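Werkstattbuch, gemeinsame Werkstatt Drutberg
Eintrag vom 2018-10-06
Projekt Esesell (der Tablettheber)

Nach der langen Pause im September habe ich mir heute wieder einen ganzen Nachmittag für Esesell genommen, und weil Sota erst am Abend dazukommen konnte, schreibe ich lieber alles ausführlich auf, auch die Umwege. Wer es eilig hat, springt bitte gleich zu den Messwerten weiter unten, ich nehme es niemandem übel. Der Name bleibt übrigens, auch wenn Merja ihn immer noch nicht aussprechen mag.

Zur Erinnerung, worum es geht: Der Arm soll ein leeres Serviertablett vom Tisch nehmen, ein Stück anheben und ohne Gepolter wieder abstellen. Mehr will ich vorerst gar nicht. Becher und Teller kommen später dran, wenn überhaupt, und das Tablett mit Suppe, das Sota sich für das Werkstattfest wünscht, kommt von mir aus nie dran.

Angefangen habe ich mit dem Aufräumen der Anfahrbewegung. Im alten Programm, das noch Sakai heißt, weil ich damals jede Fassung nach einer anderen Stadt benannt habe, fuhr der Greifer von oben seitlich über den Tisch und ging dann erst hinunter. Das sah schön aus, kostete aber Zeit, und einmal hat er dabei den Rand gestreift. Jetzt gibt es einen festen Wartepunkt hinter dem oberen Rand des Tabletts, auf den er zuerst fährt und an dem er stehen bleibt, bis ich freigebe. Von dort aus kann ich in Ruhe nachsehen, ob die Lage stimmt, und erst dann kommt der eigentliche Griff.

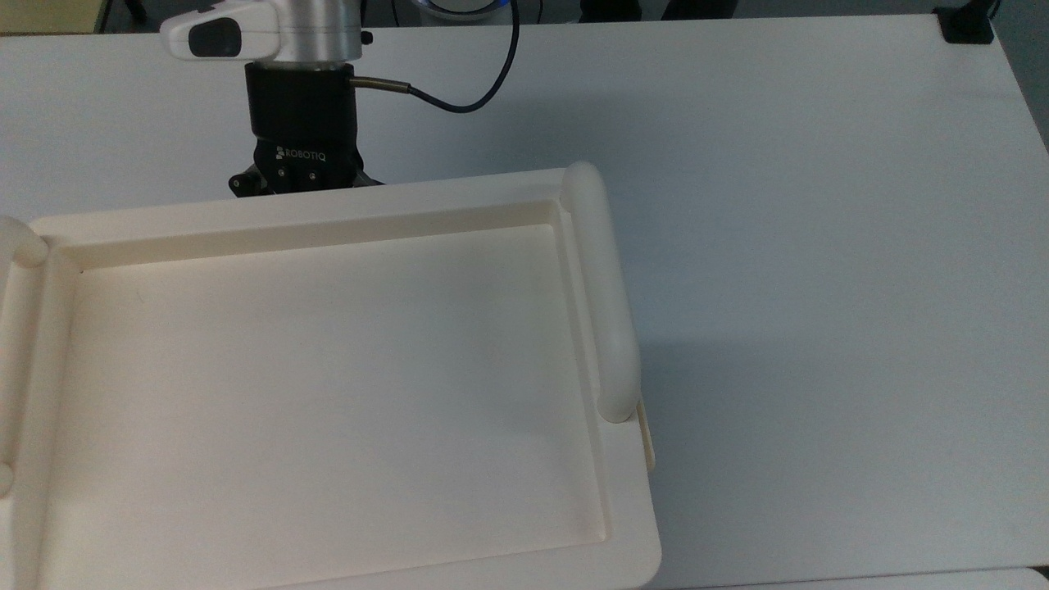
Lesezeit: 3 Minuten

Der Wartepunkt gefällt mir gut. Der Greifer schwebt über der Tischplatte, berührt das Tablett nicht, und der breite Rand verdeckt von vorn gesehen nur einen Teil der Fingermechanik. Beim Blick von der anderen Seite habe ich mit der Fühlerlehre nachgeprüft, dass genug Luft bleibt. Das Kabel am Anschluss oberhalb des Greifers macht einen Bogen nach rechts und wieder hinauf, und diesen Bogen möchte ich bitte so behalten! In der Sakai-Fassung war er mir zu knapp, da hat es bei der Drehung des Handgelenks gezogen, und ich habe lange nach einem Softwarefehler gesucht, den es gar nicht gab.

Dann die alte Streitfrage, Rand oder Griff. Sota ist für die Griffe, weil sie schließlich dafür gemacht sind, und da hat er ja recht. Nur sind sie rundlich, mit gewölbten Enden, und unsere glatten Fingerbacken rutschen daran gern ab, sobald der Winkel nicht ganz passt. Der Rand ist breit und flach, matt noch dazu, und gibt den Fingern viel mehr Fläche. Dafür hängt das Tablett dann natürlich einseitig und will vorn nach unten kippen. Ich habe heute beides probiert, je 12 Versuche, und mir dazwischen einen Kaffee gegönnt.

Messwerte, soweit ich sie lesbar mitgeschrieben habe:
Masse des Tabletts, leer: 259 g
Anhebehöhe am Rand: 67 mm, danach wird es mir zu schief
Wartezeit am Wartepunkt, wenn keine Freigabe kommt: 3000 ms, dann Rückzug nach oben

Am Rand hat der Griff jedes Mal gehalten. Am Handgriff ist mir das Tablett dreimal weggerutscht, immer beim Anheben und nie beim Absetzen, was mich ein bisschen wundert. Vielleicht schließt der Greifer dort zu langsam, vielleicht sitzt auch mein Anfahrwinkel daneben. Das möchte ich nicht allein entscheiden, Sota hat für solche Dinge das bessere Auge.

Merja hat am späten Nachmittag angerufen und vorgeschlagen, die Backen mit dünnem Gummi zu bekleben. Sie hat noch einen Rest von dem Zeug aus Sterninthorpe, das wir für die Rollen an der Säge genommen hatten, und bringt ihn beim nächsten Mal mit. Liebe Merja, falls du das hier liest: bitte auch den guten Kleber, der hiesige zieht Fäden.

Noch zu erledigen: Wartepunkt im Programm sauber benennen (heißt im Moment »punkt_neu_neu«, ich schäme mich). Die Lage des Tabletts mit Bleistift auf der Tischplatte anzeichnen, damit wir beim Wiederaufbau nicht raten müssen. Rückzug nach Ablauf der Wartezeit etwas langsamer stellen, er erschrickt mich jedes Mal. Und Sota wollte die neue Fassung auf den zweiten Rechner kopieren, das Passwort liegt wie immer in der Schublade mit den Inbusschlüsseln.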